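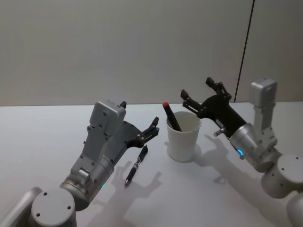

## Astine newsletter template: page numbers keep jumping

Okay, so this is my running log for the weird numbering thing, in case it bites me again (it will!).

The spring issue is 14 pages. Everything looks fine on my laptop, but when I export to PDF the footer goes 1, 2, 3, 4 and then leaps straight to 1,158. I laughed, then I stopped laughing, because the Jekbridge print shop wants the file in January and they are picky.

**Tried so far**

- Restarted, reinstalled the Jesel fonts. Same thing.
- Deleted the footer on page 5 and typed it fresh. Same thing!
- Copied the whole issue into a blank template. Now the leap comes a page earlier, so I went back to the old file.

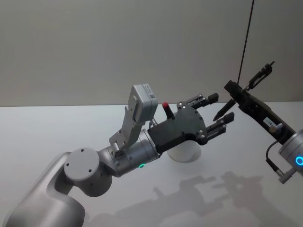 Lakshmi Annamalai: Check the section break after page 4. If you pasted that article in from Alva, it brought its own start number along. Set it to "continue from previous" and export again.

She was right, there was a break hiding under the recipe column. I'd never have spotted it with the hidden marks turned off. Footer from the new export, pasted straight in:

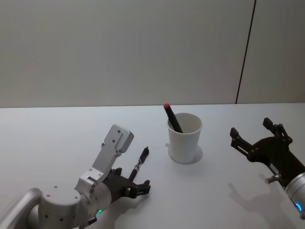
Page 5 of 14

Much better! The contents list still points at the old numbers, so I'm refreshing that by hand tonight and leaving the ticket open until the proof comes back.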